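Ticket: Cotska report portal, subscriber download stops before the end
Status: Closed
Opened by: Marlene Fuchs, research subscriptions, Culter
Product: Clivis market outlook, full edition with data tables

First message
Good morning. Our company has a license for five readers. Since the February update, four of them can open the Clivis outlook without trouble, but on my account the download stops at page 30. The table of contents shows all chapters, so I think the file is cut somewhere on the way. I tried two browsers and I also emptied the cache. The result is the same. I need the regional forecast tables, and they come after this page.

Reply from support
Thank you for the clear report. Please log out, open the portal in a private window and download again. Please also tell us which edition is written on the cover page, "summary" or "full".

Marlene Fuchs
I did it as you asked. The cover says "full", but the file is the same short one. I notice also that the spreadsheet has nearly all of its rows missing. My colleague has 998 rows, and in my copy the sheet ends after the first region.

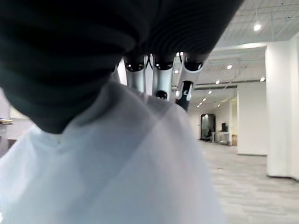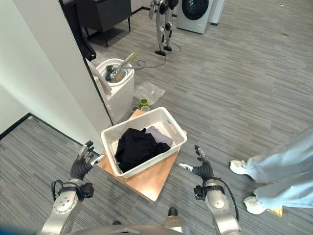
Cotska Research — Subscriber Services Department

Reply from support
We compared your account with the account of your colleague. Yours is still connected to the old trial from before your company bought the license. The trial gives the full cover and the full contents list, but only the first chapters. We have now moved you to the company license. Please wait until the portal shows "Du" next to your name — it is the name of our new access level — and then download again.

Marlene Fuchs
At 10:15 it still showed "Trial". At 11:40 it showed "Du", and I downloaded again. The report is complete now and the spreadsheet has 998 rows. One question remains: my notes and bookmarks from the short file are gone. Can they be moved to the new one?

Reply from support
The bookmarks are stored with the edition, so they can't be moved automatically. We exported your notes as a text file, and you will find it under My Documents in the portal. The page numbers in it are correct for the full edition too.

Marlene Fuchs
I found the file, thank you. You can close the ticket.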